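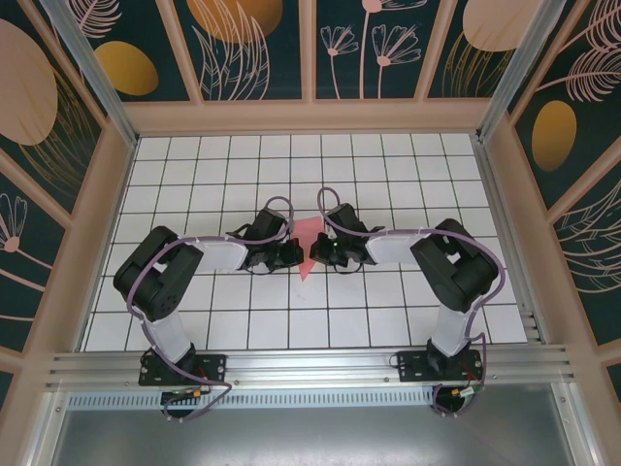 How Do Your Elbows and Knees Work?

Bend your arm. Now straighten it. The place where your arm folds is called a joint. A joint is where two bones meet.

Bones are hard and stiff. Without joints you could not sit down, kick a ball or scratch your nose.

Hinge joints

Your elbow and your knee are hinge joints. They work like the hinge on a door, so they mostly move back and forth in one direction. Your elbow has a second trick. Next to the hinge, one bone in your lower arm can roll against the other. That lets you turn your palm up or down.

Ball-and-socket joints

Your shoulders and hips are different. The round end of one bone fits into a cup in another. Swing your arm in a big circle and you will feel it.

What stops bones from rubbing?

The ends of the bones are covered with cartilage, which is smooth and slippery. A thick liquid helps them slide. Strong bands called ligaments tie the bones together.

Try it

Hold your elbow straight and try to touch your shoulder with the same hand. Then bend your elbow and try again.

Words to know

Cartilage: smooth, tough material on the ends of bones
Ligament: a strong band that joins one bone to another

Written by Elin Humphreys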